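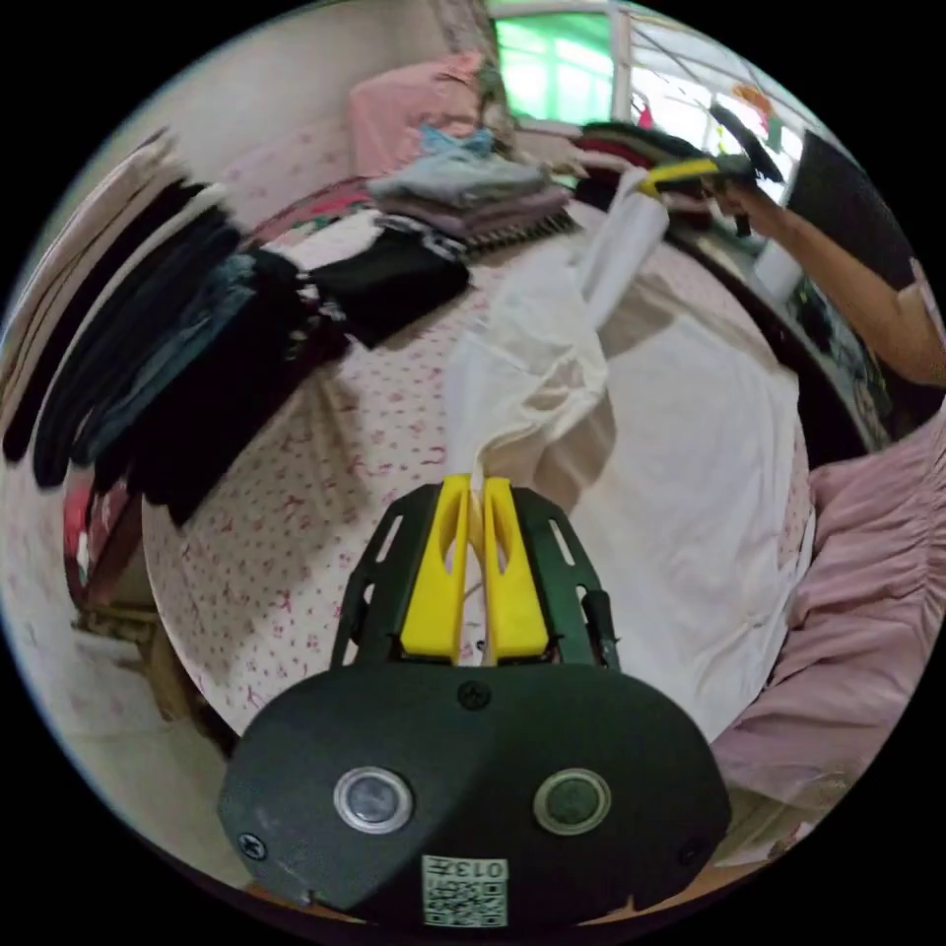
Vol. 16, No. 3, page 15

Product Review: Brornlow Cotton Tea Towels

The Household Goods section of the Plollstead Consumer Review has completed its assessment of the Brornlow cotton tea towel, sold in packs of four. The review was carried out by Randa Qaisi over the spring and covers absorbency, lint, shrinkage and wear at the hems.

New towels performed poorly. Like most finished cotton, they pushed water across a plate until they had been laundered several times, and the maker's leaflet should say so more plainly. By the fifth wash, drying was good on flat plates and fair on stemmed glasses. Lint was light throughout, although dark roasting tins showed it.

Shrinkage was greater in length than in width. Buyers who hang towels from an oven rail will find that the washed towel still folds over neatly. The hanging loop is sewn into one corner only, and on two of the towels the stitching there had begun to pull by the end of the trial. Hems elsewhere stayed flat and did not need ironing.

The Baudry towel, reviewed in August, weighs 300 grams per square meter against 277 for the Brornlow. It holds more water but takes noticeably longer to dry on the line, a drawback in small kitchens.

The Brornlow towel is recommended for general kitchen use. Households that wash by hand may prefer the Baudry. The section has asked the maker to strengthen the loop.

Letters concerning this review should be addressed to Anjani Ismail, Household Goods.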